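Chapter 11
Comparing End Effectors on the Same Task

Before you start

This chapter uses the contact models from the chapter on grasp stability and the logging setup from the chapter on controllers. If you skipped the logging chapter, go back and read at least the part on time stamps. You will need to line up joint data with camera data, and the mistakes people make there tend to show up only after the trials are done.

Terms introduced in this chapter: end effector, payload at reach, reset, trial block, operator effect, assisted grasp, edge grasp, wear run.

11.1 What is being compared

A lab that wants to know which of two grippers is better usually has a narrower question in mind than it thinks. The Avo is a parallel-jaw gripper with swappable pads. The Boron is a five-fingered hand. Put them side by side on a bench and the comparison looks simple: give each one the same objects, count the successful picks, and report the numbers. In practice the two are mounted on different wrists, draw different currents, add different amounts of weight to the end of the arm, and are driven by different software. A pick that fails with the Boron may fail in the fingers, in the wrist, in the calibration between camera and arm, or in the head of the person at the controls.

We use the word system in this chapter for everything between the command and the object. The end effector is one part of the system. A fair comparison of end effectors holds the rest of the system still as far as it can be held, and writes down whatever could not be.

The weight of the end effector is the item most often left out. A heavy hand takes up part of what the arm can lift, and the share it takes is larger when the arm is stretched out than when it is folded close to the body. Payload figures in a data sheet are normally given for one posture. If your table is deep and the objects at the back are being missed more often than those at the front, check the joint torques before you blame the fingers. Section 11.4 works through this for the Tran arm, which has enough strength for either end effector at mid-reach and noticeably less to spare at the far edge of the work area.

The camera deserves the same care. Moving from the Avo to the Boron changes what the camera can see, even if nobody touches the camera. A parallel jaw hides a small strip of the object during the approach. A hand with its fingers spread hides a good deal more, and it hides the most at the moment of contact. When the operator works from the head camera alone, this puts the larger hand at a disadvantage that has little to do with how well it holds things. Adding a wrist camera reduces the problem and brings in a new one, as the operator now has two views to attend to.

11.2 A case to work from

Most of the examples in this chapter come from a single set of trials run over one July by a small team under Tímea Bárány. The team had an Avo, a Boron and a two-armed base built around Tran arms, and it had to choose one type of end effector for a longer project on sorting household items. We have picked this case partly for its faults. The first plan was poor, the team kept good notes on why it was poor, and the second plan fixed most of it.

The first plan went as follows. All Avo trials were run in the first half of the month and all Boron trials in the second half, to save the trouble of changing the mount. One operator ran everything. Objects were set down by hand wherever there was space. A pick was scored as a success if the object left the table.

Each of these choices did damage. The operator had never used the controller before the Avo trials and was fairly skilled by the time the Boron went on, so the Boron looked better than it was. Placement by hand drifted, and by the second week the person laying out the objects had fallen into the habit of turning them so that the easiest edge faced the robot. The rule for success counted objects that were lifted and dropped straight away. It also left no room for a case that came up often with the Boron, in which one hand steadied the object and the other did the lifting.

The team threw out the results. Bárány's note in the lab book reads: "Keep the video, discard the scores. Rescore nothing from this set, we would only be guessing what we meant."

The second plan used 240 trials in all, split evenly between the end effectors and arranged in short blocks. Within a block the objects and their positions were the same for both. The order of the blocks was drawn in advance and taped to the wall. Three operators took part, each of whom ran both end effectors, and each had a practice period that ended when their times stopped improving. The mount was changed between blocks. This was slow. It added most of a working day to the schedule, and the team wrote that it would do it again.

11.3 Choosing objects

The usual mistake is to choose objects that are all hard in the same way. A box, a smaller box and a larger box will tell you how an end effector copes with box size and very little else. It is better to list the kinds of difficulty that matter for your project and then find something cheap for each one.

Rigid boxes are the baseline. Both end effectors should do well on them, and if one does not, stop and look for a fault in the setup.

Foil bags and wrappers change shape under load. They also crackle and shift when touched lightly, which makes them a good test of how slowly the controller can close a finger. Their condition changes from trial to trial. A bag that has been squeezed many times is a different object from a new one, so keep a supply and replace them on a schedule.

Small rounded items roll. What they test is mainly the approach: whether the fingers arrive at the same time, and whether the first one to arrive pushes the object away from the second.

Items of irregular outline, such as toys with handles or separate fingers, offer many places to take hold, some good and some bad. They tell you more about the operator or the planner than about the hardware. Include them if your project has them, and report them separately.

Thin flat items are the hardest class for nearly every end effector, and they get a section of their own later in the chapter. Shiny ones are harder again if you rely on a depth camera, as the sensor may return the distance to a reflection or no distance at all.

Cover the table. Cloth gives a little under the fingertips, keeps rounded items from rolling off, and cuts glare. It also raises friction, and that will flatter any strategy based on dragging an object toward an edge. State the surface in your report, and if you can, repeat one block on a bare table so that readers can judge the difference.

11.4 What to record

Record the result of each trial, the time from the first command to the end of the grasp, and the reason for failure in words chosen from a fixed list. The list should be short and should include an entry for "other" with space for a note. If "other" starts to fill up, the list is wrong – revise it, and say in the report when you did.

Record joint positions and motor currents throughout. Current is the cheapest sign you have of a finger pressing on something it cannot move. With a many-jointed hand it is often the only way to tell, after the fact, which finger was carrying the load.

Record resets as well. A reset is any action by a person that returns the system to a state from which a trial can begin: putting an object back, freeing a jammed finger, restarting the controller. The Avo needed few. The Boron needed more, nearly all of them after edge contacts, and the time they took was as important to the final choice as the scores.

Wear is a separate matter and calls for a separate run. Bárány's team borrowed the Herard test stand, which opens and closes a gripper against a spring, and ran each end effector for 3,000 cycles before repeating a short block of picks. The stand does not reproduce the side loads of real use. It will still find a loose tendon or a pad that is coming unglued, and it is better to find those before the main trials than in the middle of them.

11.5 Edge grasps

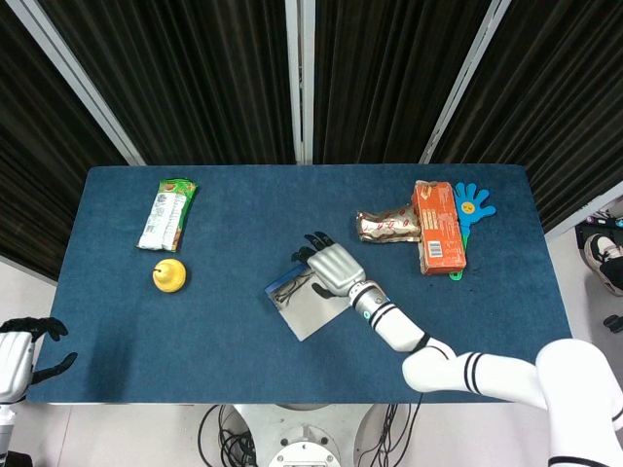
Flat objects force a choice between two plans. The first is to slide the object until part of it hangs over the side of the table, then take hold from above and below. It suits a parallel jaw, and it needs free space along the way. The second is to press on one edge and work a finger or thumb underneath, which needs a hand with joints to spare. The right hand is in a position of the second kind, with its fingertips on the upper edge of a silver, mirror-like plate and the black thumb curled beneath the hand toward it. The force at the fingertips has to hold the plate against the cloth firmly enough that it does not skate away, yet leave the opposite action of the thumb something to work with. Sections 11.6 and 11.7 treat that balance in detail, first for a single arm and then for the case where a second hand is available to steady the far side. We begin with the forces on the plate alone, ignoring friction under the thumb, and add the missing terms one at a time.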